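Open Day at the Indano Paper Mill

The mill sits on the river side of Punach, at the end of a gravel road with no sign until the last turn. Parking was free and there was space when we got there at opening time. The tour takes two hours and groups leave from the old weighing shed.

Our guide was Junaid Swati, who has worked on the pulping floor for most of his career. He started with the bales. Each one weighs over 500 pounds and comes in from collection yards in the county. Staples and tape are pulled out in the first tank. It is loud in there and earplugs are handed out at the door. 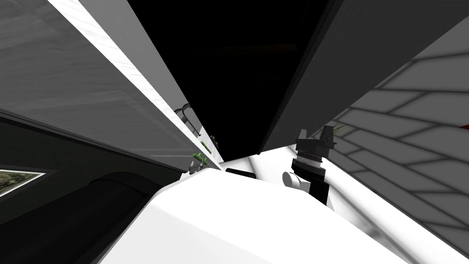
Does the mill still make writing paper? Only in small batches, on the older of the 2 machines, and mostly for Veltis, a stationery shop in town. The rest is wrapping paper and egg carton stock.

After the pulping floor we went up to the drying hall, which is long and very warm. Leave your coat downstairs. Tincuța Ilie runs the test room next to it and let us tear sample strips on the strength gauge. My strip of brown wrap gave out at 119 on the dial, and the thinner white sheet went much sooner.

Coffee and rolls were sold in the canteen for 4 dollars. The shop has seconds by the pound, cash only. The stairs to the drying hall are steep and there is no elevator open to visitors.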